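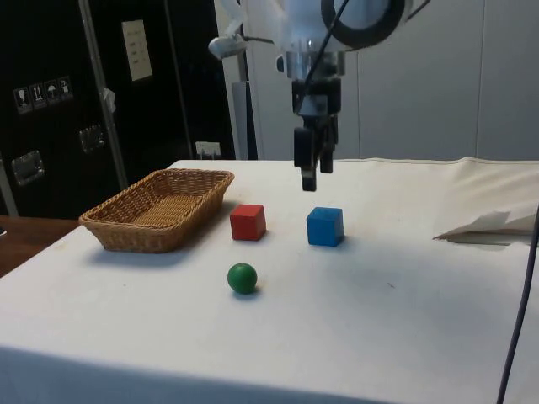 A digital camera doesn't put your photo on a strip of film the way old cameras did. It turns the photo into numbers and saves them on a memory card. When light comes through the lens, it lands on a chip covered with millions of tiny light catchers. Each one measures how much light it gets. Small filters on top let through only red, green, or blue light, so the camera can work out the color of every spot. A red cube on a white cloth gives a lot of red light, and a blue cube next to it gives a lot of blue. The cloth gives plenty of all three, and the camera saves that as white. Each little spot of color is called a pixel.

What is inside the card?

If you could open a memory card, you would find a thin chip and no moving parts. The chip is divided into a huge number of cells. Each cell can trap a bit of electricity and hold on to it after the camera is turned off. A cell with a charge can stand for one number, and a cell without a charge can stand for another. Put enough of them together and you have a picture.

The card also keeps a list of where each picture is stored. This works like the table of contents in a book. The camera reads the list first, then goes to the right place and shows you the photo.

How many photos fit?

That depends on the size of the card and the size of the photos. Say one photo takes up 6 megabytes. Then 300 photos need 1,800 megabytes, or a little less than 2 gigabytes. A photo with lots of small details, like leaves or gravel, usually takes up more room than a photo of a plain wall. 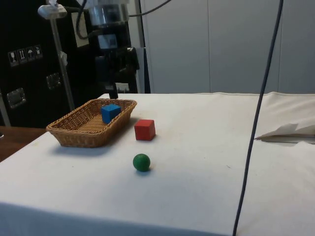

Video fills a card much faste­r than photos do. A video is many still pictures shown one after another, often 30 every second. Cameras save space by storing mostly the parts that change from one picture to the next.

What happens when you delete a photo?

On many cameras, pressing delete only crosses the photo off the list. The numbers stay in the cells until something new is saved over them. A special computer program can sometimes find them again. If you delete a picture by mistake, stop using the card and ask a grown-up for help. 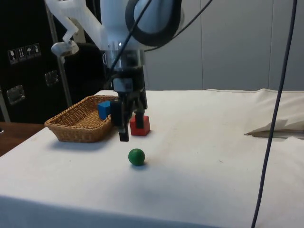 Red, green, and blue are the three colors a camera measures. One cube is red and the other is blue.

Looking after a card

Turn the camera off before you take the card out. Don't touch the metal strips on the back with your fingers. Keep the card in its case, away from water and sand.

Cards can wear out or get lost, so copy your photos to a computer and to one other place as well. Check that the copies open before you erase the card.

Words to know

Pixel: one tiny spot of color in a digital photo.
Megabyte: an amount of computer storage, equal to one million bytes.
Gigabyte: one thousand megabytes.
Backup: an extra copy kept somewhere else.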